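Speaker notes: Do we believe the spare parts story?

14 shares · 3 comments

Slide 1. Say good morning, skip the biography. Start with the claim: "keep spares and a product lasts twice as long." Ask who in the room has ever ordered one.

Slide 2. Small motors and trays, then metal close up.

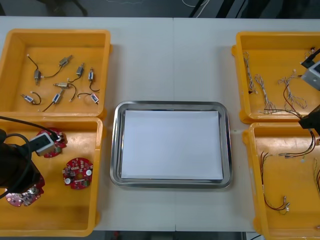
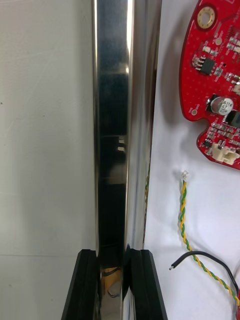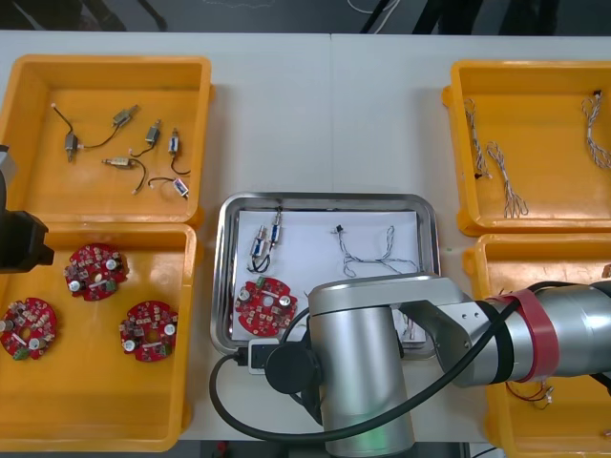 Slide 3. What the makers promise

Wimel says parts are on sale for ten years. Fine. On sale where, and at what price? I went through their list in September and found 934 part numbers. Of the 116 I tried to order, roughly a third came back "currently unavailable". Pause here. Somebody will say that's a supply problem. Perhaps. It has been one for a long time.

Slide 4. The price question

A Norkolis fan heater costs less than its own replacement motor plus postage. I don't think that's a plot. I do think it makes the repair leaflet in the box a bit of a decoration.

Don't get drawn into the tax argument. If pushed, say I haven't seen good numbers from either side.

Slide 5. The Bogale survey

Everyone quotes this one. Most owners "would consider" a repair. I would consider learning the cello. The survey never asked whether they'd had anything mended, and the sample came from Bogale's own mailing list. Read the wording out slowly.

Slide 6. Where I might be wrong

Lanier kept the same motor across 4 models, so old stock fits new machines. Good. One firm, one motor. Ask whether anyone knows of a second case, and wait for an answer even if it's awkward.

Slide 7. Questions

If time is short drop slide 5, keep 6. Water is behind the lectern. Clicker sticks, press twice.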